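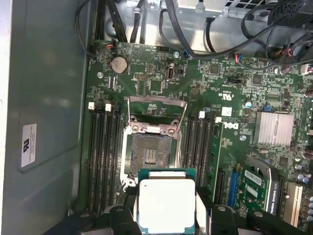 Mwende Kimaro me répond qu'un planificateur qui ne sait pas expliquer pourquoi il s'arrête ne vaut guère mieux qu'un planificateur qui ne s'arrête pas. Elle réagissait à mon précédent billet, dans lequel je défendais les seuils d'abandon conservateurs pour l'insertion de composants fragiles. Son objection est juste et elle déplace le problème : je parlais de valeurs numériques, elle parle d'architecture logicielle. Je reprends donc la question par ce côté.

Le cas d'un processeur à poser dans son socket est commode parce qu'il est mal servi par presque toutes les habitudes de la manipulation robotique. On saisit une pièce plate par ses chants, on l'amène à l'aplomb du logement, on la descend. Vue de loin, la tâche tient en trois primitives. Vue du contrôleur, elle comporte une phase libre sans intérêt, une phase de quelques millimètres où tout se joue, et un état final que la plupart des piles logicielles ne savent pas vérifier. Les contacts d'un socket de type LGA sont des lamelles élastiques. Un glissement latéral sous charge suffit à en coucher plusieurs, et le capteur d'effort n'en saura rien.

Ma thèse est la suivante : dans ce genre de tâche, nous investissons trop dans la perception et trop peu dans la représentation explicite de l'incertitude au moment du contact. Le module de vision rend une pose. La pose est transmise au planificateur sous forme de six nombres, parfois accompagnés d'un score de confiance dont personne ne connaît l'unité. Le planificateur produit une trajectoire comme si les six nombres étaient exacts. Le contrôleur d'impédance rattrape ce qu'il peut. Chaque module est correct au sens de ses propres tests, et l'ensemble perd en chemin la seule information dont la dernière phase avait besoin, à savoir dans quelle direction la pose est mal connue.

La covariance existe pourtant dans l'estimateur. Chez Paulauskas, dont nous utilisons la bibliothèque de recalage depuis deux versions majeures, elle est calculée puis jetée à la sérialisation du message. J'ai ouvert un ticket à ce sujet en avril. On m'a répondu que le champ serait ajouté lorsqu'un consommateur en aurait l'usage. Les consommateurs, de leur côté, ne conçoivent rien autour d'un champ absent. Ce genre de blocage se règle en une journée quand les deux équipes déjeunent ensemble et prend des trimestres dans les autres cas.

Avec une caméra au poignet, l'anisotropie est marquée. Dans le plan image, la position d'un bord métallique bien contrasté s'estime correctement. Le long de l'axe optique, l'erreur est nettement plus grande, et l'inclinaison du composant autour de l'axe des doigts est la composante la plus fragile de toutes : la pince occulte une partie des arêtes qui permettraient de la contraindre. Or c'est cette inclinaison qui décide si la pièce se pose à plat ou attaque par un coin. Réduire cela à un scalaire de confiance revient à moyenner une bonne mesure et une mauvaise.

Siobhán Rafferty soutient la position inverse, et je la résume aussi fidèlement que possible. Selon elle, une politique apprise de bout en bout sur des démonstrations absorbe cette géométrie sans qu'on ait à l'écrire. Le réseau voit les images, voit les efforts, et apprend de lui-même à ralentir là où l'opérateur ralentissait. Elle cite les essais menés sur la cellule Darnance : 97 démonstrations téléopérées, un décodeur d'actions standard, et 81 insertions acceptées par le contrôle électrique sur les 100 tentées. Pour un système sans modèle de contact, le résultat est sérieux et je ne le conteste pas.

Je conteste ce qu'on en tire. Les 19 échecs sont rangés dans une seule catégorie du rapport, « insertion non conforme ». Nous avons demandé les journaux. Ils contiennent les images, les consignes articulaires et l'étiquette finale. Ils ne contiennent rien qui permette de distinguer une erreur de localisation, un glissement dans les doigts et un relâchement trop précoce. Pour trancher, il faut revoir les vidéos une par une et se faire une opinion. On ne peut donc pas dire si 50 démonstrations supplémentaires amélioreraient la situation, ni lesquelles il faudrait enregistrer. L'équipe les enregistrera quand même, c'est la seule commande dont elle dispose.

On me dira que les pipelines modulaires n'ont pas toujours de meilleurs journaux. C'est exact. J'ai passé un mardi entier sur une panne de notre propre cellule, à chercher une dérive d'étalonnage main-œil, avant de constater que deux nœuds n'utilisaient pas la même horloge. L'image était associée à une configuration du bras antérieure de plusieurs dizaines de millisecondes. À vitesse d'approche, l'effet était celui d'un biais constant, que quelqu'un avait déjà compensé par un décalage en dur dans un fichier de configuration, sans commentaire. La modularité ne protège pas de cela. Elle permet seulement de poser une question à une interface et d'obtenir une réponse, à condition que l'interface transporte autre chose que la valeur moyenne.

Ce que je propose est peu spectaculaire. Premièrement, toute pose échangée entre modules porte une covariance complète, un repère et un horodatage d'acquisition, et le message est rejeté à la réception si l'un des trois manque. Le rejet doit être bruyant. Une valeur par défaut à l'identité est pire que l'absence de champ, puisqu'elle passe les tests.

Deuxièmement, la phase finale est planifiée dans l'espace des croyances, même grossièrement. Il n'est pas nécessaire de résoudre un POMDP. Pour une descente verticale de quelques millimètres, il suffit de propager un petit nombre d'hypothèses de pose et de choisir le mouvement qui les départage avant d'engager la charge : un second point de vue, un léger recul suivi d'une nouvelle mesure, un contact à très faible effort contre une butée connue. Le planificateur de Resau le fait déjà pour l'assemblage de connecteurs, où les tolérances sont plus larges et le besoin moins pressant. Le portage demande surtout de lui fournir des covariances honnêtes, ce qui ramène au premier point.

Troisièmement, et c'est la réponse que je dois à Mwende, l'abandon est une sortie typée. Le planificateur ne renvoie pas un booléen. Il renvoie la contrainte violée, l'hypothèse la plus probable au moment de l'arrêt et la mesure qui aurait permis de continuer. Dans notre implémentation, cela représente une structure d'une douzaine de champs et un peu de discipline chez les appelants. L'intégration dans l'outil de supervision Bodport a été plus longue que l'écriture du code, parce que l'outil supposait qu'un échec était une chaîne de caractères destinée à être lue par un humain puis oubliée.

Cette troisième mesure me paraît compatible avec les politiques apprises. Rien n'interdit de laisser un réseau produire les consignes de la descente pendant qu'un moniteur indépendant maintient les hypothèses de pose et conserve le droit de veto. Siobhán y voit une béquille qui masquera les progrès du modèle. J'y vois un instrument de mesure. Si le moniteur n'oppose jamais son veto à bon escient, on le retirera avec des chiffres à l'appui.

Il reste une difficulté que je ne sais pas traiter proprement. Le glissement dans les doigts, juste avant le lâcher, n'est observé ni par la caméra, à qui les mors cachent la zone de contact, ni par le capteur d'effort, dont le bruit couvre le signal. Nous le modélisons par une inflation arbitraire de la covariance à l'ouverture de la pince. Le coefficient a été réglé à la main sur un seul modèle de processeur. Je n'ai aucune raison de croire qu'il se transfère à un substrat plus mince, et je prendrais volontiers connaissance de journaux d'insertion où cette phase a été instrumentée autrement.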